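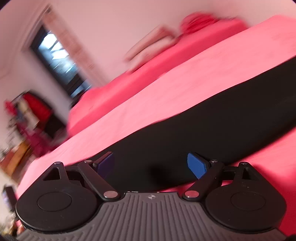 Jenbridge, Wednesday, March 5, 2025

I've been trying to sleep better since September, and I've got Opinions now. Sorry in advance.

It started when the bus company moved the number 28 stop to right under my window. First one's at ten past five, and it has those brakes. So I bought earplugs (a tub of 30, all orange, I'm still finding them in coat pockets) and they did help, except then I slept through my alarm twice in one week and had to ring work in a panic.

Next I tried going to bed at the same time every night. Ten o'clock, lights out, phone in the kitchen. I lasted 19 days, which for me is a record! The phone bit was the hardest. I'd lie there wanting to look up something completely daft, like how long tortoises live, and then I'd be cross that I couldn't.

What has made a real difference is the bedding. My old duvet was a thirteen tog monster and I was boiling by two in the morning, every single night. I got a lighter one from Esen, the little home shop past the station, in their sale for £66 – more than I meant to spend, but I'd already squashed it and fallen in love. I've also gone off coffee after lunch and on to a mint tea from the Mbeki stall at the market. It tastes a bit like toothpaste. I drink it anyway.

Still undecided about pillows. Mine's gone flat as a pancake and I can't tell if I want firm or soft, so if you've got a favourite then please tell me in the comments. Side sleeper, if that helps.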